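4.2 Emptying the Dustgate bagless vacuum

The bin holds less than you hope. Empty it at the 5 line, well before the dust starts making its own decisions.

1. Switch off and unplug. Both, please.

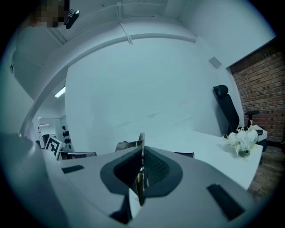
CAUTIONS
Do not shake the bin indoors. Never rinse the motor head — it runs at 1000 watts and dislikes baths.

2. Hold the bin over a trash can and press the latch.
3. Tap the side until the last gray lump gives up.
4. Lift out filter 244 and rinse it in cool water. 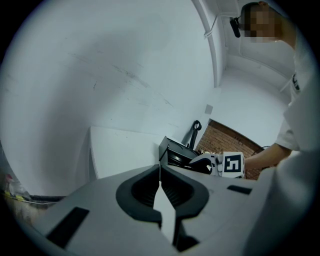
5. Leave the filter to dry overnight. A hair dryer will shrink it, and the warranty has heard that story before.
6. Refit the filter, close the flap and listen for the click.

Note: 110-volt models have a second latch under the handle.

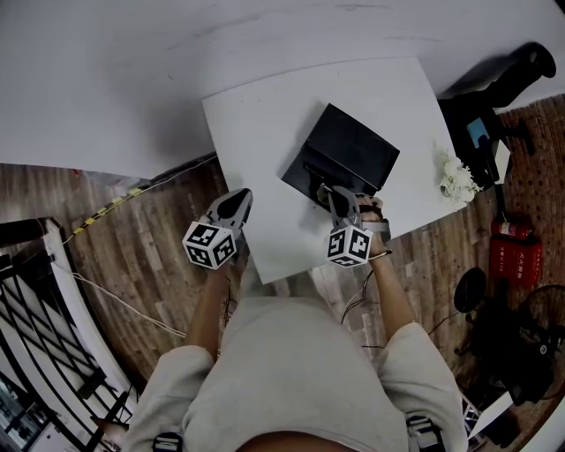

Open case on the table.

Spare filters are listed in section 7.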